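Plier un jean d'enfant avec un bras robotisé : nos conseils pour limiter la casse

Rubrique Linge et repassage - mis à jour le 23 mars 2021

On nous vend depuis des années la corvée de pliage réglée par une machine. Je veux bien. En attendant, un jean à taille élastique suffit à mettre le programme en défaut, et les notices restent très discrètes là-dessus. Voici ce que j'ai noté au fil des essais sur le poste Molitz, avec ce qui a coincé et ce que je fais maintenant. 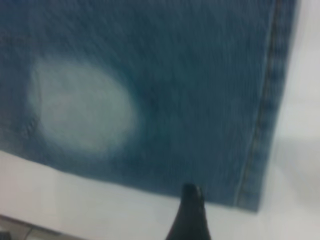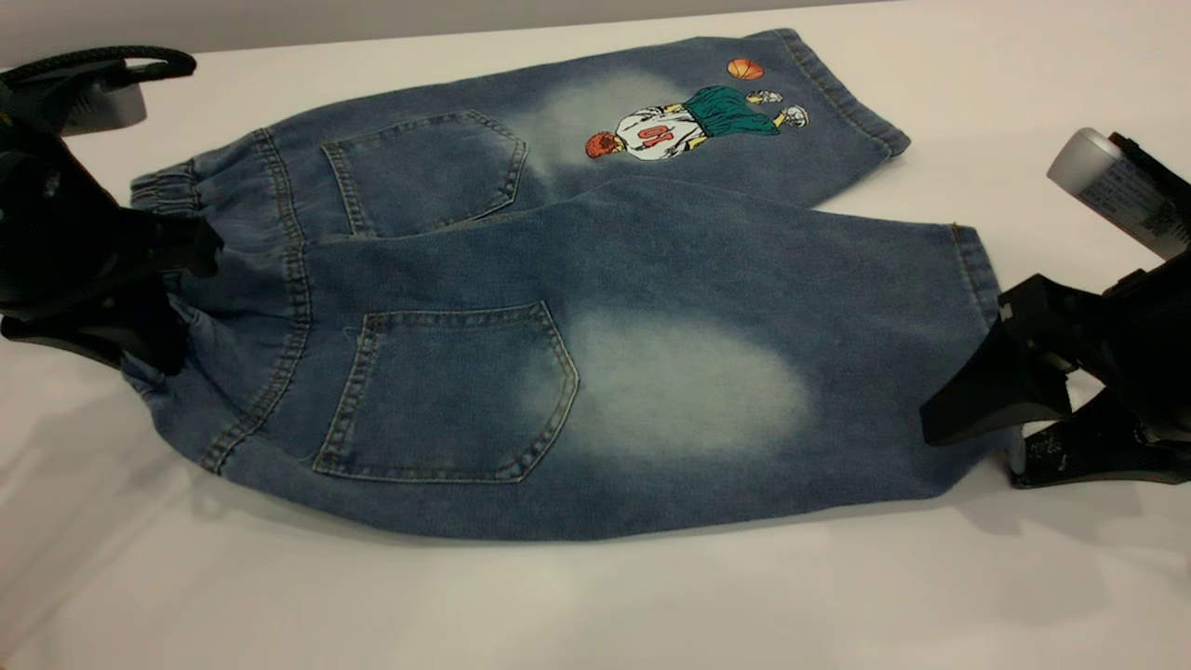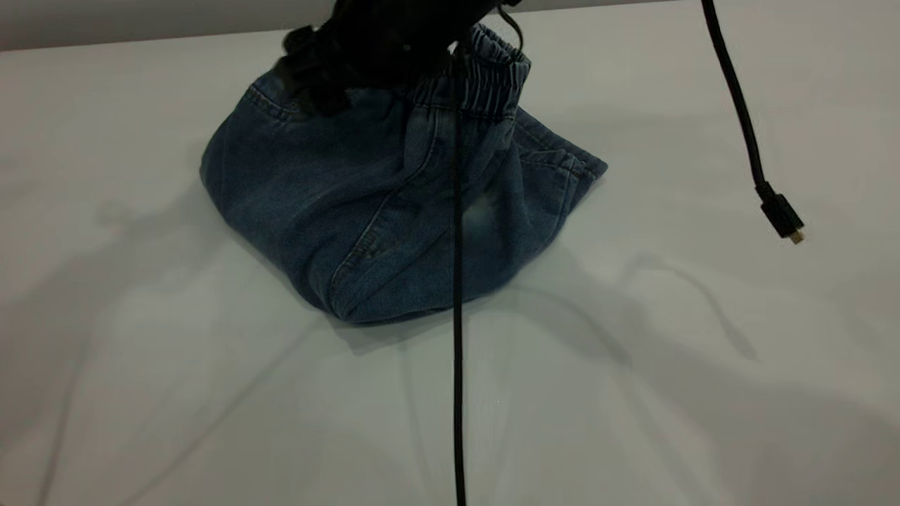
Jean délavé sur le plan de pliage blanc, pinces noires au travail.

La panne type

Le programme prévoit une prise à la ceinture, une prise à l'ourlet, on tend, on rabat. Sur un drap de bain, rien à redire. Sur un jean froncé à la taille, la pince attrape une fronce au lieu de la ceinture entière, l'autre bras tire, et le tissu file d'un coup. L'écran affiche le défaut 111, « prise incertaine », puis le bras repart tout seul au bout de 20 secondes. C'est ce redémarrage qui me gêne, bien plus que le pli raté. Quelqu'un qui voit la machine à l'arrêt avance la main pour remettre le vêtement droit, et la pince se referme.

Le vendeur parle d'une « reprise intelligente ». J'appelle ça un défaut de sécurité, et je la désactive dans le menu Cycle, deuxième page, tout en bas. Il faut le refaire après chaque mise à jour, le réglage ne tient pas.

Avant de lancer

Videz les poches et fermez les boutons s'il y en a. Posez le jean dos vers le haut, jambes à plat, en lissant la couture centrale à la main.

Étirez la ceinture élastique deux ou trois fois et laissez-la revenir. Les fronces se répartissent mieux. Cela ne règle pas tout, mais j'ai moins d'arrêts.

Méfiez-vous des zones décolorées. La notice Wetach promet une reconnaissance « sur tous textiles ». Chez moi, une grande tache claire sur du denim délavé posé sur un plan blanc a été prise plusieurs fois pour un bord. Un plan de travail gris ou beige donnerait sans doute de meilleurs résultats ; je n'ai pas encore essayé et je ne promets rien.

Les broderies et les écussons se tournent côté table pour la première prise, quand le modèle le permet. Quand il y en a sur les deux faces, je plie à la main.

Les câbles

Point négligé partout. Un câble qui pend au-dessus du linge finit par passer dessus, puis dedans : la jambe se rabat, le câble est pris dans le pli, et au levage suivant c'est le connecteur qui encaisse. Faites courir les câbles le long du bras avec des attaches souples, en laissant assez de mou pour le poignet. Une prise débranchée ne reste pas à se balancer, on la fixe ou on la retire. Les clips fournis par Mizuno sont trop raides à mon goût, une bande auto-agrippante de 2 cm fait l'affaire.

Quand ça bloque

1. Arrêt d'urgence d'abord. Le bouton pause ne coupe pas les moteurs.
2. Attendez que le voyant soit éteint. S'il clignote, on ne touche à rien.
3. Ouvrez les pinces depuis le panneau, jamais en tirant sur le tissu. Une couture de ceinture lâche plus vite qu'on ne croit.
4. Regardez l'intérieur des doigts. Les peluches de denim s'y tassent et la prise glisse. Chiffon sec, pas de solvant.
5. Reprenez à zéro, vêtement remis à plat. La fonction « reprendre ici » m'a donné des mottes de tissu la plupart du temps.

Est-ce que ça vaut le coup ?

Le kit Zuretura de doigts caoutchoutés est annoncé à 1 240 euros, avec la promesse de supprimer les glissements. Je demande à voir. Pour des serviettes et des torchons en quantité, la machine se défend. Pour les pantalons d'enfant, élastique, revers et broderie compris, j'ai toujours plus vite fait sur un coin de table - et sans défaut 111.

Prochaine fiche : les housses de couette, pour ceux qui ont du courage.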